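받는 사람: 만화 번역·식자 메일링 리스트
보낸 사람: Oddur Kvaran
날짜: 2004년 8월 4일
제목: Re: [식자] Jumiria 2권 재판 교정 - 판형, 망점, 효과음 처리

Paavo Turunen 님의 글:

> 2권 재판용 교정쇄를 받았습니다. 초판과 대조하면서 걸리는 점을 적습니다.
>
> (1) 초판은 선화 해상도가 부족해서 사선이 계단처럼 보이는 컷이 많았습니다.
> 재판 파일도 같은 스캔을 쓴 것 같은데, 원고에서 다시 뜬 것인지 확인
> 부탁드립니다.
>
> (2) Elholm 장의 효과음이 컷마다 처리가 다릅니다. 어떤 컷은 원문을 지우고
> 한글로 새로 그렸고, 어떤 컷은 원문 옆에 작은 글자로 병기했습니다.
> 기준이 있습니까?
>
> (3) 등장인물 Ha의 말투가 1권에서는 하오체, 2권에서는 해요체입니다.
> 의도한 변경이면 역주가 있어야 할 것 같습니다.
>
> (4) 권말의 배경 자료 면은 재판에도 들어갑니까? 초판에서는 인쇄가 어두워
> 벽과 바닥의 경계가 뭉개졌습니다.
>
> Paavo

번호 순서대로 답합니다.

(1) 스캔

다시 뜬 것이 맞습니다. 다만 전부는 아닙니다. Relow 편집부가 보관 중인 원고는 2권 전체 200쪽 가운데 앞쪽 세 장(章)뿐이고, 나머지는 원출판사에서 받은 출력용 필름을 스캔했습니다. 필름에는 망점이 이미 들어가 있으므로 그레이스케일로 받아 축소하면 무아레가 생깁니다. 그래서 필름 쪽은 이치화한 상태로 1:1 배치하고 축소를 금지했습니다. 판형이 초판보다 조금 커진 것은 이 때문입니다. 표지 디자인과는 관계가 없습니다.

계단 현상이 남은 컷은 필름 분량이 아니라 초판 파일이 잘못 섞여 들어간 쪽입니다. 교정쇄에서 최소 두 군데를 확인했고, 80쪽이 그중 하나입니다. 조판 파일의 링크 경로가 예전 폴더를 가리키고 있었습니다. 경로를 고치고 예전 폴더는 읽기 불가로 돌렸습니다. 다른 쪽에서도 같은 증상이 보이면 쪽 번호와 컷 위치만 알려 주십시오. 컷 위치는 우상단부터 세는 기존 방식대로 적어 주시면 됩니다.

(2) 효과음

기준은 다음과 같고, 6월에 정한 뒤로 바뀌지 않았습니다.

- 효과음이 인물 선이나 배경 선과 겹치지 않으면 지우고 한글로 새로 그린다.
- 겹치더라도 복원할 면이 단색 또는 균일 망점이면 역시 새로 그린다.
- 펜터치 배경과 겹치면 원문을 두고 병기한다.
- 병기 글자는 원문 효과음의 진행 방향을 따른다. 외곽선은 넣지 않는다.

Elholm 장은 작가가 건물 내부를 거의 펜선으로 채웠기 때문에 병기 비율이 높습니다. 기준이 흔들린 것은 아니지만 한 펼침면 안에서 두 방식이 섞이면 눈에 걸린다는 지적은 타당합니다. 마주 보는 두 쪽 중 한쪽이라도 병기면 나머지도 병기로 맞추는 규칙을 추가하자는 의견을 냅니다. 반대가 없으면 3권 작업부터 적용하겠습니다. 2권은 일정상 그대로 갑니다.

(3) Ha의 말투

의도한 변경입니다. 원문에서 Ha는 1권 끝까지 격식체 2인칭을 쓰다가 2권 첫 장에서 친칭으로 넘어갑니다. 한국어에는 대응하는 축이 없어 종결어미로 옮겼습니다. 역자와 상의했는데 하오체에서 바로 해체로 내리면 관계가 갑자기 뒤집힌 것으로 읽힌다는 결론이었고, 그래서 해요체를 중간 단계로 썼습니다. 3권에서 해체로 한 번 더 내려갑니다.

역주는 넣지 않는 쪽입니다. 대사 옆에 문법 설명이 붙으면 컷의 호흡이 끊깁니다. 권말 번역 노트에 한 단락으로 처리하는 안은 가능합니다. 분량은 원고지 2매를 넘지 않아야 합니다. 판권면과 같은 쪽에 들어가야 하기 때문입니다.

한 가지 예외가 있습니다. 탑 장면의 독백은 상대가 없으므로 1권과 2권 모두 평서형 "-다"로 통일했습니다. 교정쇄에 "-어요"로 남은 독백이 있으면 누락이니 표시해 주십시오.

(4) 권말 배경 자료

들어갑니다. 초판의 문제는 입력 파일이 RGB인 채로 흑백 변환되면서 붉은색과 갈색이 거의 같은 농도로 떨어진 것입니다. 명도만 취하는 변환으로는 두 색이 갈라지지 않습니다. 재판에서는 채널을 나누어 적색 채널 비중을 낮추고, 바닥 쪽만 농도를 따로 잡습니다.
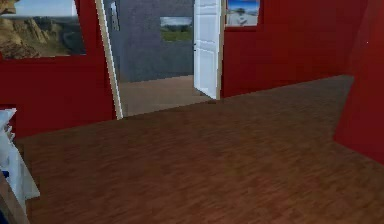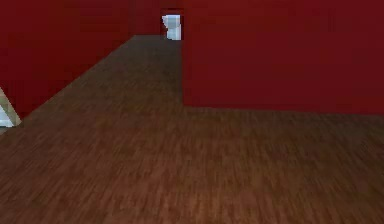

붉은 벽과 나무 바닥의 실내 렌더링 2점

인쇄소 교정기 기준으로 벽은 진한 쪽, 바닥은 중간 농도에 두는 것이 목표입니다. 용지가 초판과 같은 중질지라서 농도가 높은 쪽은 번짐으로 더 올라갑니다. 화면에서 적당해 보이면 인쇄는 어둡다고 생각하고 봐 주십시오. 시험 인쇄가 나오면 수치를 따로 올리겠습니다.

그 밖에 교정쇄를 보면서 찾은 것들입니다.

- 말풍선 안 줄바꿈에서 조사만 다음 줄로 떨어진 곳이 여럿 있습니다. 자동 줄바꿈을 켜 둔 템플릿이 원인입니다. 템플릿은 고쳤지만 이미 흘린 글은 손으로 잡아야 합니다.
- 말줄임표는 가운뎃점 여섯 개로 통일합니다. 마침표 세 개로 들어간 것은 모두 오류입니다. 느낌표 앞에서도 동일합니다.
- Jumiria의 표기는 본문에서 "주미리아"로 합니다. 1권 초판 책등에 "유미리아"로 나간 것은 재판에서 고칩니다. 2권 본문에 "유미리아"가 남아 있는지 검색했고, 텍스트 레이어에는 없습니다. 그림으로 처리된 간판 글자는 검색이 되지 않으므로 눈으로 확인해야 합니다.
- 회상 장면의 서체는 세명조 계열을 유지합니다. 고딕으로 바꾸자는 의견이 전에 있었으나 필름 스캔 쪽의 망점 위에서 가독성 차이가 없었습니다.
- 쪽 번호가 재단선에 너무 가까운 쪽이 있습니다. 전면 컷이 있는 쪽은 번호를 빼는 것이 원래 규칙이니 위치를 옮기지 말고 지워 주십시오.

Paavo 님께 요청 하나. 1항의 쪽 목록은 메일 본문에 적어 주십시오. 지난번 첨부 파일은 한글 파일명이 깨져서 아카이브에서 열리지 않습니다.

교정 2차 파일은 링크 확인이 끝나는 대로 같은 서버의 jumiria2 폴더에 올립니다. 1차 파일은 지우지 않습니다.

Oddur Kvaran
Relow 만화편집 / 조판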